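Home | Manuals | Pireo Teach 4 | Recording | Support

Section 4: Recording your first demonstration by remote control

Do take your time over this part, because a calm first recording makes everything afterwards so much easier! We'll be working in the practice room that comes with Pireo, steering both arms from the Zollura hand controllers.

1. Load the practice room and let the robot settle with both grippers raised. In the main view you should have one either side of the green bin, with the counter off to the right.

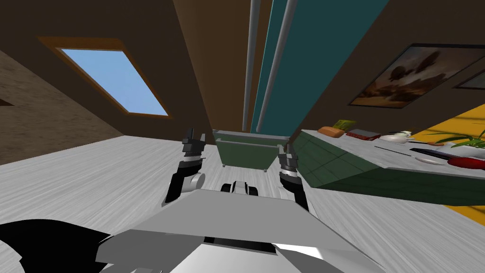

Keep your own elbows tucked in while you wait for the tone, and hold both controllers level until it sounds.

2. Press Menon Link to join your hands to the arms, then switch to a wrist view. It tilts as you turn your wrist, and most people need a few minutes to get used to a sloping wall or window. Open the fingers fully before you move off. 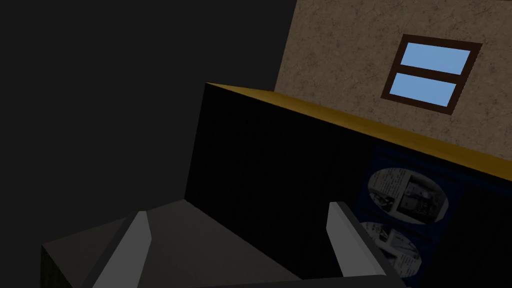
3. Move slowly and look at the other wrist view now and then. If you lose your bearings, stop, find a window or a long straight edge, and turn gently until you know which way is up.

Caution: do not let go of the grip button in the middle of a movement. The recording ends at once and the take is lost.
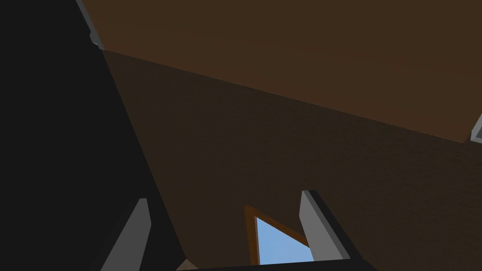
Faizal Sembiring writes that he kept his first takes under 90 seconds and found the slow ones taught the robot far more than the tidy, hurried ones.

Related
Pairing the Zollura controllers
Trimming and naming your takes
Error 410: link dropped
Moving your takes to Drakon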